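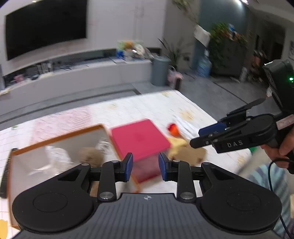

A visitor from Tomton wanted to know why the lids are packed separately from the boxes, and was told that a fitted lid traps the filler against the rim and marks it. That exchange took up most of the first stop on our tour of the Haugland gift packing rooms in November.

Sorting is done at a white table with a patterned sheet over the top. The magenta-red lid lay tilted among the other pieces, next to an open cardboard box with an orange rim and a white interior. A crumpled white plastic bag and a round plush ball in beige-brown were inside it. Loose small items stay on the table until a box is assigned.

Haugland packs two lines, Comum and Fumum. Comum is the rigid box with a lift-off lid, supplied in 10 sizes. Fumum is a folding carton, shipped flat in bundles of 60. Board for both arrives precut, and the creasing is checked on delivery – one bundle per pallet is opened and folded by hand.

Output in the weeks before the holidays is 800 boxes a day, against 70 in the spring. Mixed orders slow the work considerably, as plush items need a deeper box than their weight suggests and freight is charged by volume.

The second room holds the flat stock and the label printer. It was being restocked during our visit, so we saw it from the doorway only. Tours start at 10 in the morning and visitors should use the side entrance. Parking is limited – the lot across the road is the better choice.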